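From: Tarık Ersoy
To: grekora-users
Subject: Re: [grekora-users] corner detector picks the wrong edge on folded cloth

Hi Fadime, hi all,

Thanks for the very clear report, and sorry for the slow answer. I was moving all our logs to the new disk and had promised myself I wouldn't open the mail until it finished (it took much longer than I'd hoped!).

Fadime Çetinkaya wrote:
> We updated to the August build and the cloth segmenter is fine, but
> the corner stage now gives us a grasp point in the middle of the near
> edge on nearly every towel. Confidence looks healthy. We are running
> the stock fisheye model with input width 700. Is it the mask, or is
> it the undistortion? Necati thinks the bedspread is to blame.

I think Necati is half right, so please tell him that from me. I spent yesterday evening replaying the bedroom episodes with the debug overlay off, just looking at the raw wrist views, and I'd suggest you do the same with yours before touching any parameters. When the cloth is spread out flat the outline has long, gentle curves in it, and the lens bends them further. The old corner stage looked for the sharpest turn along the mask outline after undistortion. The new one does it before, to save time, and that was my change, so you may direct your complaints here. 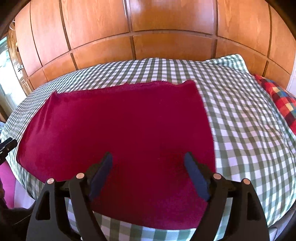 The trouble with working on the raw outline is that a finger crossing the near edge splits the mask, and the place where the cloth disappears behind the finger looks like a lovely sharp corner to the detector. It will score it higher than a real corner that is soft or a bit fuzzy. So the confidence you see is real enough, it's just confidence in the wrong thing. We do have a gripper mask to throw those points away, but it was drawn for input width 1520 and I never checked that it scales properly. At 700 I'm fairly sure it lands a few pixels short of the pads.

Now for the checks. Sinan Tokgöz ran the same episodes through the Midine planner with a plain gray background pasted in, and the bad grasps dropped but did not go away. My reading is that the gingham hurts the depth refinement a little, mostly where the squares get small toward the far side, and the rest is the mask.

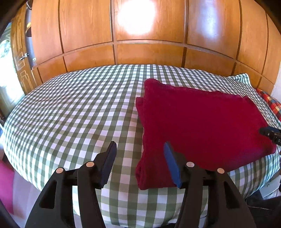 Folded towels are a separate headache, and I'd rather you didn't try to fix both at once. The corner stage has no idea about layers. It sees one outline and happily offers you a point on it, and whether the fingers would take one layer or the whole stack is left to the planner. If you set layer_policy to "top" the planner at least asks for a shallow approach, though it is slow and I wouldn't call it finished.

What I would try, in this order:

1. Set corner.undistort_first to true. This brings back the old behavior.
2. Regenerate the gripper mask at your own input width with the mask tool, and grow it by a few pixels.
3. Leave the depth refinement alone until you've seen what the first two do.

If it still picks the near edge after that, send me episode 178 or whichever one is worst, with the config file next to it, and I'll step through it here. Raw frames please, the compressed ones lose the edge of the cloth.

Ferhat, if you're reading, could you hold the release tag until I've put the scaling check in? It's a small patch - I just want a test with it.

Warm regards to everyone at Arnside,
Tarık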